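Round power strips: does the switch cut the USB ports?
Home Electrical > Outlets, Cords and Adapters

galik_bench
Trying to get idle draw down in a home office. I have a round strip with outlets and USB ports on top. With the lit button off, my meter still reads a small load. Is the USB supply normally wired ahead of the switch? Meter is a Findico plug-in type, resolution 0.1 W.

Malte Brandes
Depends on the unit. On some, the button switches only the outlets and the USB converter stays live. On others it is a master. Test with a phone cable. Same general type on my table, button lit blue: 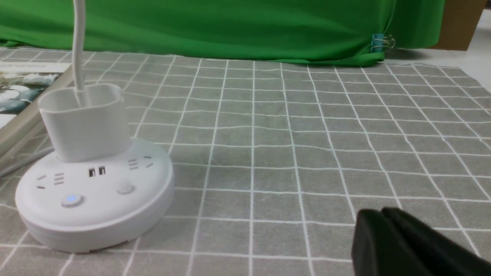 Reply 2
heydari22
A phone cable tells you whether the port is live. It does not tell you what the converter draws with nothing attached. Those are separate questions.

Reply 3
Malte Brandes
Agreed, but he asked about the wiring first. If the port is dead with the button off, the converter is most likely behind the switch.

Reply 4
galik_bench
Port is live with the button off. So it is ahead of the switch. Reading is 0.3 W with nothing plugged in.

Reply 5
Maarten Van Leeuwen
I would not trust 0.3 W on a plug-in meter. Most are poor at the bottom of the range, and the power factor of a small converter makes it worse. Leave it on kWh for 134 hours and divide.

Reply 6
heydari22
Disagree. If the meter has a start threshold, it logs zero for the whole period and you learn nothing. Put a known 20 W resistive load in parallel and subtract.

Reply 7
Maarten Van Leeuwen
Then your error is a percentage of 20 W and swamps the thing you are measuring. Use a smaller load, 8 W or less.

Reply 8
Malte Brandes
Either way it is pennies a year. Monitors and the printer are the place to look. For background, any thick paperback on basic electronics covers switching supplies. Mine are about other things.
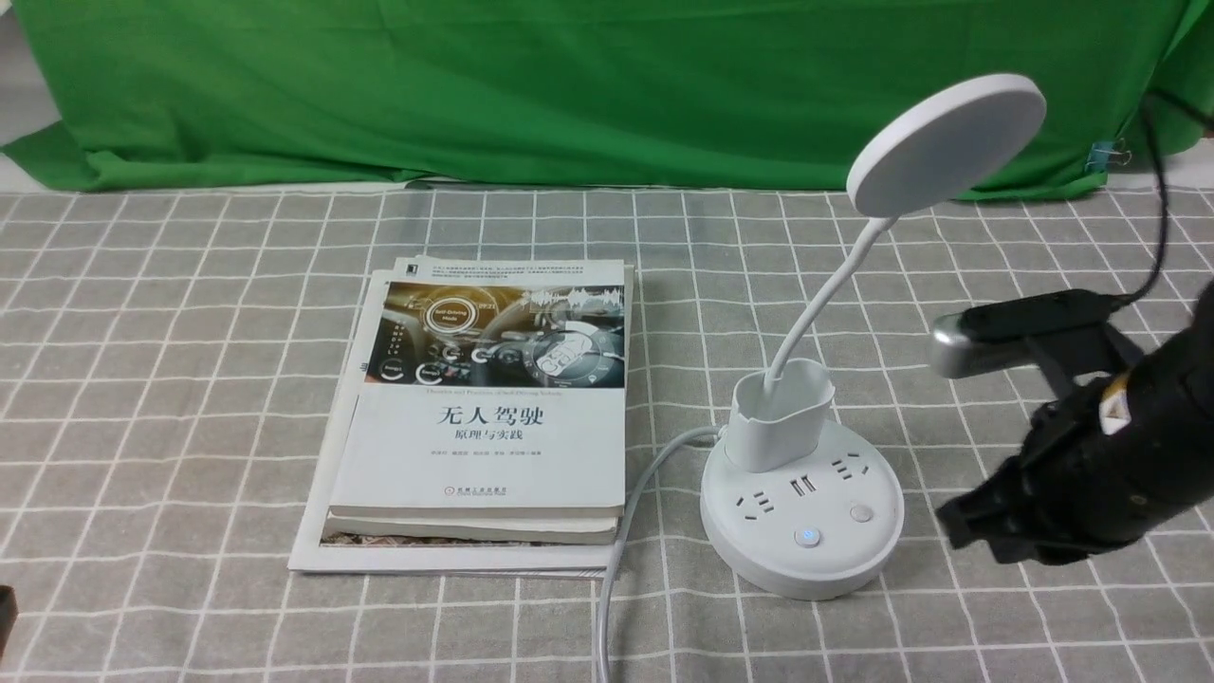
Two from the shelf, car dashboard on the top one

Reply 9
galik_bench
Will try the 8 W load Thursday and post both readings.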